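Zakstead Alumni Register, version 3: review

Reviewed by Dorota Kalinowski

Zakstead sells its Register to small colleges that want to keep track of former students without paying for a full fundraising suite. I ran it for one term at Bastow College, with 3229 alumni records exported from two spreadsheets and an old mailing list.

Import is the strongest part. The column matcher handled our headings without help, except for year of graduation, which it read as year of entry. That has to be corrected before the first save; afterwards each record must be changed by hand. Accented names came through intact, including those of Ngọc Khúc and Lucía Cordero, whose entries our last system mangled every time it printed labels.

Duplicate checking is slower. The software compares surname, birth year and postcode, and puts likely matches in a queue. It misses people who have married and moved — a fair share of any alumni list — and there is no way to add a former surname to the comparison.

Reunion tools are basic. You can build an invitation list by class or by subject, record replies and print badges. Seating plans are not included. Replies sent by email must be typed in, and the cloakroom and catering lists export only as PDF, a nuisance if the caterer wants a spreadsheet.
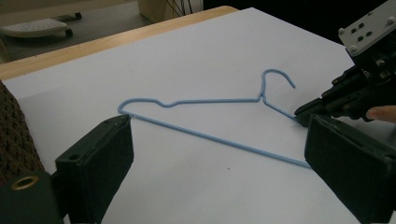

Light blue wire hanger on a white surface.

Support answered both my tickets within a working day. The manual still refers to menus from version 2.

Price is per record, billed each February. Colleges with fewer than five thousand alumni should find it adequate. Larger ones will want better duplicate handling first.

Rating: 3 out of 5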